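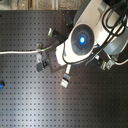
Aug 17, 2022

Up at half five to get the early tee time at Plastthorpe. Mervyn had booked it weeks ago on the stay-and-play deal, two nights and two rounds each, breakfast in and dinner not. I had read "dinner not included" on the form and forgotten it, so last night cost more than planned. Fish pie, all right, a bit salty.

Dry start, hardly any wind. Mervyn Tapley and I were put with a man called Uriel Villalba, who was on his own and staying in the next block. He plays off a lower handicap than either of us but did not make a thing of it. He used to belong to a club called Arroyo, which I had not heard of. Small greens, he said, and a lot of walking uphill.

The front nine went badly for me. I lost a ball off the first, right side, into the long grass by the ditch, and then put another in the pond on the fourth after laying up to avoid it. Out in 51. Mervyn was four better and kept adding it up out loud. The greens were slower than yesterday and I left nearly everything short.

Stopped at the hut after nine for tea and a bacon roll. The hut takes cards now. Changed my glove, the old one has gone at the thumb and will have to be thrown out.

Back nine was better. I put the driver away and used the three wood off most tees. Par on the twelfth, which I have never managed before, from a long putt I was only trying to get close. Bunker on the fifteenth took three shots to get out of. The sand in there is very thin at the front and the club bounces. I did not add up the back nine until we were in, and Mervyn still beat me, so I paid for the drinks.

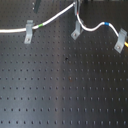 White cables on the black board.

Went to the shop afterwards to look at trolleys. They had two makes in, the Ganari and the Altemico. The Ganari folds smaller and would go in the boot without taking the seat down, but the handle is low for me and does not adjust much. The Altemico is heavier and the brake is better. I pushed each of them up and down the path outside. The lad in the shop said prices would probably come down in November when they clear the stock, so I have left it. Bought a glove and a bag of tees.

My left knee was sore on the stairs. Bath, then an hour on the bed with the paper. Rang home, all well there, the plumber came and the tap is done.

Uriel joined us for supper. We went to the pub in the village — cheaper than the clubhouse and the chips were better. He is thinking of coming again in the autumn if they run the same package, and asked if we would want to make up a group. With four of us the villa works out a good deal less each. Mervyn said yes straight away. I said I would look at the calendar.

Checkout is at ten. Need to hand the buggy key in before that and ask about the deposit. Shoes are stuffed with newspaper on the windowsill.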